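Home | Agendas | Minutes | Contact
Search minutes Go

Gakville Library Board
Minutes, 1 Aug 2020

1. Budget. The periodicals line was set at $323 per month. Motion carried, 7 in favor.

2. Vendor. Butia's renewal quote covers 92 titles. Gikach quoted on the same list without claims handling. Decision held to October. 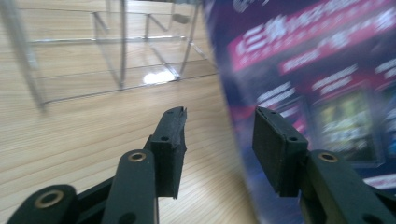
3. Back issues. Retention stays at 4 months for weeklies. The clear rack with thin metal rods, on the wood surface, was accepted as the pattern for the reading room — open front, separate compartments. Krajčí to price further units.

4. Binding. No local history serials go to the bindery this year. Loose parts remain in boxes, labeled by volume.
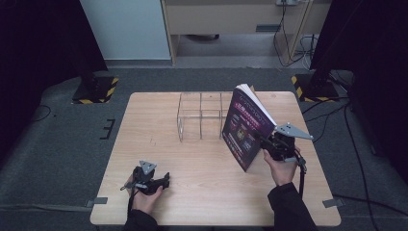
Item 3: clear divided box and a magazine with a dark purple-and-black cover.

5. Missing issues. Claims to be filed within one billing cycle.

Adjourned.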